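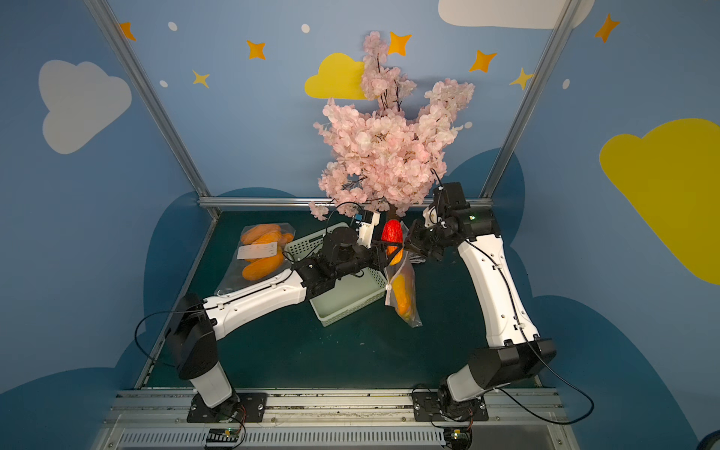
Bagged goods on the green-topped table, with the perforated basket and blossom tree behind.

## Parkent packing table moves to clear bags

The packing table at Parkent has switched to clear plastic bags for its mixed food line, replacing the paper sacks used until August. The change applies to bread rolls and to the fruit and vegetable pieces packed singly or in pairs.

Bags come from Kyei in one size. Each is opened by hand, stood upright on the tabletop and filled from the top. Rolls are packed lengthwise and get a white printed label on the front face. Single pieces go out without a label unless the order calls for one.

A first delivery of 2292 bags arrived last month. Of these, 712 have been used, including 38 discarded for split seams. Kyei has agreed to replace the split bags with the next delivery. Most of the splits were found along the bottom fold, and bags from the same cartons are now checked before filling.

The light green perforated baskets stay in use for items waiting to be bagged. Parkent bought 20 of them from Gedov in the spring, and they stack inside one another when empty. A basket holds one order at a time. Mixed orders are split before they reach the table.

The table itself has not changed. It keeps the dark green top, the aluminum posts and the light blue walls with cartoon decorations. The artificial cherry tree at the back also stays, although its lower sprigs hang over part of the work area. A request to trim them is open.

Fill order has been revised. Soft items now go in last, and pointed items such as peppers are lowered into the bag instead of dropped, as the film is thinner than the old paper. Closing is by a single fold and clip. Heat sealing was tried on a sealer loaned by Erkton and set aside, as it added too much time per bag.

The written packing instructions will be updated when the second delivery is booked in. Until then the old sheet applies to weights and label text only.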